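Rastden Looks Past the Annual Policy

Jabari Ondieki trained as an actuary and spent his first years in the business pricing marine cargo. He now runs commercial lines at Rastden, a mid-sized insurer based in Plavville, and sits on the board of its reinsurance arm, Wattimena. He met us at the company's head office in November, shortly after renewal terms for the coming year had gone out to brokers.

Equipment cover is the part of the book he most wants to discuss. Rastden writes 720 policies for small workshops, clinics and offices, nearly all on twelve-month terms. "The annual term is a habit from paper files," Ondieki said. "A client buys a machine in March, sells it in June, and pays for it until December unless someone remembers to call us."

The replacement product, Hedum, is billed monthly against a schedule of assets that the client can edit. Additions are covered from the moment of entry up to a set limit. Above that limit an underwriter has to approve the item, and the target for a reply is two working days. 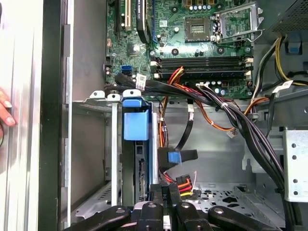 Depreciation was the harder question. Under the old wording, electronic items lost value on a straight line over five years, and most disputes came from that clause. Hedum pays replacement cost for the first two years and then moves to a published table. "We tested eight versions of the table against closed claims," he said. "The one we kept costs us slightly more per claim and takes far less time to settle."

Wattimena takes a fixed share of the new portfolio. Ondieki would not give the percentage, but he confirmed that the treaty excludes flood and that Rastden holds that risk itself. Asked whether this worried him, he pointed to the location of the clients, most of whom are on upper floors or away from the river.

Brokers have been slower to respond. Commission on a monthly product arrives in small amounts, and several offices in Plavville have asked for an advance. "We are looking at a quarterly payment," Ondieki said. "I expect the terms to be settled before the spring renewals."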